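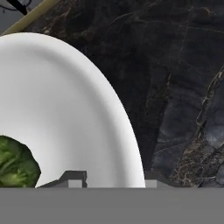 A jury is a group of ordinary people who listen to a court case and decide whether someone broke the law. In England and Wales a jury in a criminal trial usually has 12 people. They don't need to know anything about the law before they start. Their job is to decide what happened. Suppose a boy is accused of leaving his broccoli on a big white plate, like the one at the top of this page, and telling his dad he had eaten it all. A jury would not be asked whether broccoli is nice. It would be asked whether he told a lie.

## Who can be on a jury?

Names are picked at random from the list of people who can vote. You have to be at least 18. A letter comes in the post, and most people who get one have to go.

## What happens in court?

Let's make up a case. Azra Angelovski works at a bike shop called Vekus. One morning in August, a bike is missing. The police think a man called Mr Denetti took it. He says he didn't, so there is a trial.

1. The **prosecution** speaks first. This is the side that says Mr Denetti did it.
2. Witnesses answer questions. Azra tells the court when she locked the shop.
3. The **defence** speaks up for Mr Denetti. It can ask Azra questions too.
4. The **judge** explains the law to the jury.
5. The jury goes to a private room to talk.

Mr Denetti does not have to prove that he is innocent. The prosecution has to prove that he is guilty, and the jury must be sure. If they think he *might* have done it – or even that he probably did – they must say "not guilty".

## Does everyone have to agree?

The judge asks all 12 to agree if they can. If they have talked for a long time and still can't, the judge may accept a decision that 10 of them agree on.

## Who decides the punishment?

The judge does that. The jury only says "guilty" or "not guilty".

## Words to know

**Verdict** – the jury's decision.

**Evidence** – anything used in court to help show what happened, such as a photo or what a witness says.

**Oath** – a serious promise. Each person on the jury makes one before the trial starts.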